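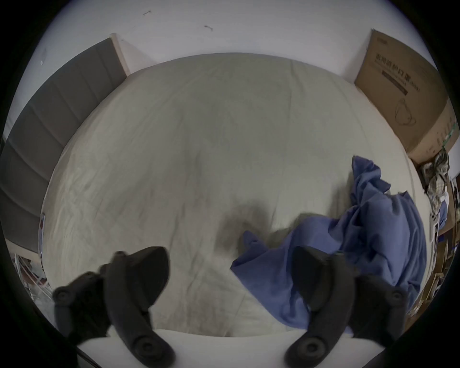
The Prusville Model Blocks Walk: Questions We Keep Getting

What is it?
A two-hour walk through the part of Prusville laid out by the Tsegaye planning office, with stops at the covered market, the old bus hall and the Beketti housing blocks. The walk runs on 21 December 2019, starting at 10 a.m. by the market steps.

Is this the walk from the city brochure?
No. The brochure calls the district "a perfect plan, perfectly kept." I have lived in it long enough to doubt both halves. We look at the same buildings and ask who they worked for.

Was Prusville really planned for 700 households?
That's the number on the plaque. The drawings I've been able to see show 700 front doors, and a front door isn't a household. Several of the corner units were split early on. I'd treat the plaque as advertising.

Didn't the plan win a prize?
People say so. I've asked three different offices which prize and gotten three different answers. If you have the certificate, please bring it.

Are the Beketti blocks going to be restored?
Cluvano, the developer, announced a restoration in September. The announcement has a nice rendering with a lot of trees. It has no start date, and it says "heritage-inspired," a phrase that could cover anything from repairing the brick screens to tearing them off and gluing new ones on. I've written to ask which. So far I have a thank-you note.

Will we go inside?
The bus hall, yes, if it's unlocked as promised. The market, yes. The apartments are people's homes, so we stay in the courtyards and keep our voices down.

Who leads it?
I do. Zewditu Gebremichael, retired draftsman, no degree in architecture. If you want someone who will tell you the district is a masterpiece, the visitor office has a tour on weekdays.

How many people can come?
Last time the visitor office reported a turnout of 1000 for its heritage day. I was there and I don't believe it. This walk stops being useful once the people at the back can't hear, so when the list is full I close it.

What does it cost?
Nothing. There's a printed map for 2 dollars, and I made 200 of them, which was too many.

Is the route okay for wheelchairs?
Mostly. The ramp at the bus hall is steeper than the official access guide says. Write to me first and I'll send you the level way around through the north courtyard.

What if it snows?
We go. Heavy rain is another matter, and I'll put a note on this page by 8 that morning.

Can I disagree with you?
Please do. Bring a source.

Search this site Enter keyword Go

Related pages
Why the market roof leaks
Reading the Tsegaye drawings
Cluvano's rendering, tree by tree
The bus hall clock: three theories

Contact Zewditu Gebremichael | © Prusville Walks | Back to top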